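Stemham Rovers Supporters' Evening

The Stemham Rovers Supporters' Evening is a yearly gathering held every October in the town of Stemham, on the Saturday nearest the opening of the amateur soccer season. It began as a modest supper for the families of players and has grown, bit by bit, into something much of the town looks forward to, including plenty of people who couldn't name the goalkeeper if you asked them.

The first evening was put together by Remigiusz Dudek, a retired left back who had moved over from Odville and missed the noisy suppers of his old club. He borrowed the upstairs room at Pietrzak, a bakery and café on the main street, and sold 70 tickets, mostly to neighbors. The menu was cabbage rolls, rye bread and a poppy seed cake, and it has hardly changed (though a vegetarian roll was added after a good deal of friendly argument).
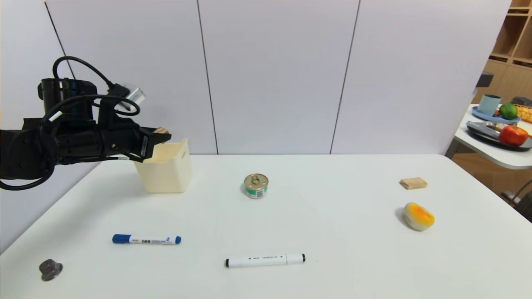
The evening is best known for the Long Song, a club anthem with 243 lines, sung in turns from table to table until everybody has had a verse. The words were written by Jordan Greenwood, a schoolteacher and lifelong supporter, who kept adding to them for years whenever the team won away from home.

Attendance reached its highest point in the season Stemham beat Drisorach in the regional cup, when 1,985 people came and the supper had to be moved out onto the playing field. Crowds have been smaller since then, and the supper is once again held upstairs at Pietrzak, with the overflow seated in the café below.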